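Tuning Down Without Falling Apart

Low tunings are easy to ask for and hard to record. When the Bornmont four-piece Flutard began work on their second album in June, guitarist Lesego Steyn had already dropped both of his instruments to A, seven semitones below standard, and kept the same scale length he had used on the first record. The demos had weight but very little pitch. On fast passages the lowest string went sharp at the attack and settled only after the note was over.

Producer Shahnaz Fakir dealt with the strings first. She moved Steyn to a heavier set and had the nut slots widened to match. Intonation was then set with the picking force he uses on stage, so the sharp attack was partly absorbed into the setup. A tuner reading taken from a soft pluck is of little use to a player who hits this hard.

The bass was the larger problem. Menaka Chowdhury plays an octave under the guitars where she can, which puts her fundamental well below what most small speakers reproduce. Fakir split the signal at 200 Hz. The low side was compressed heavily and left clean. The high side went through a Ketilsson preamp with the gain well up, then was blended back until the notes could be followed on a kitchen radio. On "Wondon", the slowest track, that driven half carries almost the entire riff.

Drums were tracked in one room over 15 days, with two overheads and a single mono microphone placed low behind the kit. Rainer Hamann tuned his kick higher than the genre usually calls for, leaving the bottom octave to the bass. The beater click sits forward in the mix – too far forward on the opening track, where it competes with the consonants in Mavis Oyelaran's vocal.

Oyelaran's parts were recorded last. Her low growl and her clean voice were taken through the same microphone at different distances, and the join between them on "Wondon" is hard to hear.
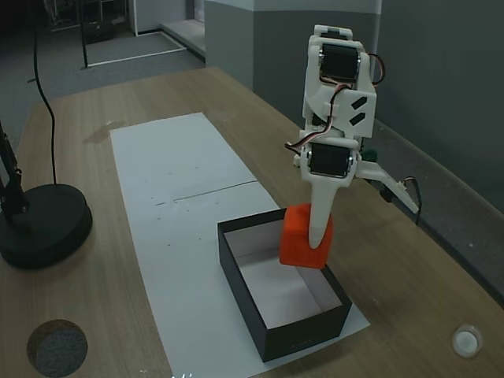 The weaker songs are the ones where the guitars double the bass line for minutes at a time. With the parts locked together, the split-band treatment has nothing to separate, and the middle of the mix fills up. Steyn has said he would like one guitar tuned higher on the next record. Fakir would prefer a longer scale and the same tuning, and the band has booked a week with her to try both.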